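Club Notes, February
by Ekua Dramani

Baggage month at the robotics club

Hello again from the back bench! I promised Driss I'd write up what we've been doing since the holidays, and he has reminded me twice, so this is me finally sitting down with a cup of tea at 10 p.m.

This term's project is luggage. The Brikmont Challenge put out its new task sheet and the short version is that your arm has to take hold of a suitcase, turn it to face a marked line and let go without dropping it. You get 15 minutes for as many tries as you can fit in. We cheered when we read it, because last year was all little cubes and I think we were all pretty sick of little cubes.

Well. Suitcases are hard! A cube has flat sides and stays where you put it. A suitcase has wheels that swivel, rounded corners, and a shell that gives the fingers very little to hold. Marwa and Lahcen (yes, they're related, no, they don't agree on anything) spent a whole evening arguing over where to grab. Lahcen wanted the handle. Marwa wanted the wheel end, coming in at the corner with one finger on each side of the caster. We tried the handle first and it was a mess, so Marwa got her turn.
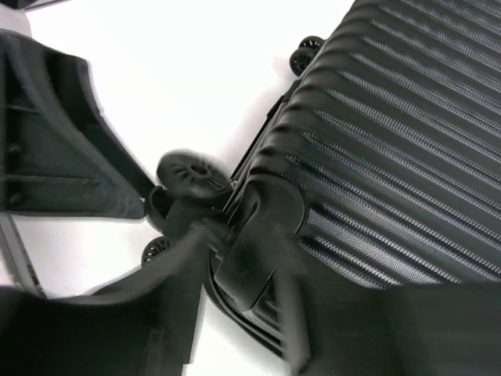
Going in by the wheels

I took the wrist camera picture off Marwa's laptop while she was running her approach on the dark gray case, the one with the ridges. The nearest wheel is all smear, and so is the lower part of the gripper, but you can still make out the slats inside the upper finger. I've made it my desktop background.

Blandine has been keeping the run log, bless her. We're at 279 attempts so far and she has a note next to every one, including "Driss sneezed" and "wrong suitcase." Her big finding is that we do much better when the arm slows down for the last stretch, so Lahcen has rewritten that bit of the code and now it creeps in like it's trying not to wake a baby. It costs us time but I'll take it.

Still to sort out: the glare on the shiny cases, a spare cable for the wrist, and who is driving to the regional round. Erkosia are going too and I hear they're good, so let's get some practice in - bring any hardshell case you can spare, any size, broken zippers fine. Put your name on it please!

Recent items
Welcome to our new members
Soldering night at the Jamia workshop
What we learned from the cube task
Nasr Cup results

Questions? Catch Ekua or Driss at the club. © Club Notes. Back to top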